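Workshop Notes | Interviews | Automation

Home Articles Interviews Archive Contact

Keeping a small cell honest

Laurențiu Husar looks after the peg cell at Prosura, and he would happily talk about it until the building closes. "People want to hear about the arm," he says. "I want to tell them about the fingers! Everything you care about happens in the last bit of metal before the part."

The cell is a box with dark walls and a dark floor, and the job inside it is simple to explain. A yellow cylinder gets picked up, carried and set down, over and over. Husar set the whole thing up in 2025 and has looked after it ever since, with a notebook he calls the Prollari book, after the name stamped on its cover.

His week starts on Thursday, when he stops the cell and goes over the fingers with a hex key and a soft cloth. He checks the fasteners first. "A screw that has backed out by a hair will still hold the part," he says, "but it holds it a little crooked, and then you spend the whole afternoon blaming the software. I did that for two days once. Two days!"

After that he closes the gripper on a peg, slowly, and looks at it from as low as he can get his head. 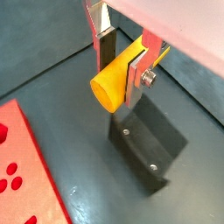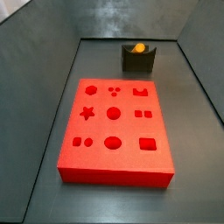
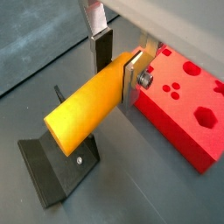

The yellow cylinder in the gripper (first and last pictures) and in its black holder, behind the red foam block (middle).

The holder is his favorite part, and he gets up to sketch it on the whiteboard. Its top is cut in a curve, so the cylinder settles on its side. "I love that shape. You put the part down a touch off and the curve helps you out, up to a point. Past that point, you have a teaching problem, and you go back and teach the position again."

He does that by hand, at low speed, with the peg already in the fingers. He brings it in over the black part, stops, looks from the other side, then goes down in tiny steps. Every new position gets 240 slow runs before he lets it go at full speed, and at 2000 full-speed runs he wipes the finger faces and starts a new page in the book.

And the foam? "Foam is lovely to work with, and it wears," he says. "So I look at the edges of the holes. If one is getting ragged, I write down which one."

Ferkano, across the yard, has asked him to help with a second cell in December. He has already started a list of screws.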